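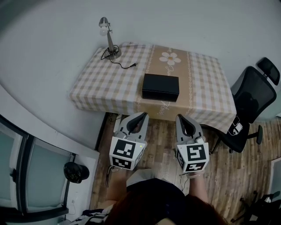 Dretura Editorial Desk

Handheld gripper collection guidelines

Handheld gripper collection guidelines are the written rules that teams follow when a person records manipulation tasks by hand, usually with a gripper in each fist, so that a robot can later be trained on the result. There is no single accepted standard. What exists is a loose body of house rules, copied from one group to the next, often with the original reasons lost along the way.

Scope

Most guidelines cover the state of the workspace, the start pose, the handling of marker tags and the grounds for throwing out a recording. A typical home-style setup uses an ordinary table, sometimes with a patterned cloth, and a few household objects such as a box or a desk lamp. The Giltex rules, among the most widely copied, ask that both grippers be held in view before the first movement and that the marker tags on their housings stay uncovered by sleeves or straps.

Workspace rules

Early rule sets called for a bare surface and a plain background. Later ones dropped this, on the argument that robots will meet cluttered rooms. How much clutter is useful has never been settled. The Barros checklist has 13 items, 6 of them about cords and cables, and says that a lamp cord must be either part of the task or off the table. Other groups leave cords where they lie. Neither side has published a fair comparison.

Chairs are treated just as unevenly. Some rules want them pushed back far enough that the operator cannot bump them; others do not mention them at all.

Session limits

Giltex caps a session at 100 recordings. The number is often repeated as if it came from a study of fatigue, but the rule text cites none, and the figure looks like a round number picked for convenience. The Mandisum revision lowered the cap and added a rest period, again without giving a source.

Criticism

The main complaint is that compliance is self-reported. In a review of seven rule sets, nearly all required a check of the tags before each session — only one said who should do the checking. Critics also note that "natural motion," a phrase found in most of these documents, is rarely defined, which leaves a reviewer free to accept or reject almost anything.

See also: Teleoperation; Fiducial marker; Data labeling

Contact Dretura | Text may be reused with credit | Back to top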